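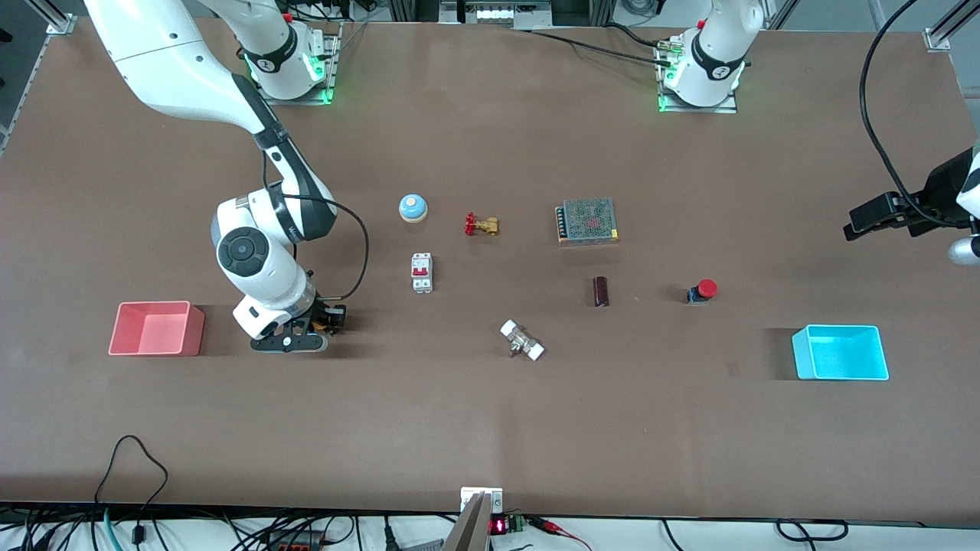

Chapter 4: Reading in Instalments

If you have ever finished a chapter of your favourite manga, turned the page and found nothing there but an advert and a promise, you already know a good deal about what we shall be studying in the next few weeks. Serial comics are made to be waited for. The gap between one part and the next belongs to the reader, who fills it with guesses, worries and (very often) long arguments with friends.

We shall begin with Hotirer, a monthly magazine which ran short fantasy and ghost stories side by side, and in particular with Salinas, the lighthouse story that stayed in its pages for 83 chapters. I have a great fondness for it, as you will soon notice, and I hope you will forgive me if I linger over the early parts - the drawing is rough there, but the pacing is lovely.

Before you go on, please read the first chapter of Salinas in your class reader, slowly, and stop at the last panel. Write down what you expect to happen next, and keep the paper somewhere safe until section 4.3.

In this chapter you will meet:

4.1 The page turn, and what an artist can hide behind it
4.2 Cliffhangers large and small
4.3 Guessing ahead: readers and their theories
4.4 When a series takes a break

Some words you will need

Arc: a group of chapters that tell one larger part of the story.
Collected volume: a book that gathers chapters first printed in a magazine.
Splash page: a single drawing that fills a whole page.

4.1 The page turn

Let us start with something so ordinary that most of us never think about it, namely the moment when your hand reaches for the corner of the paper.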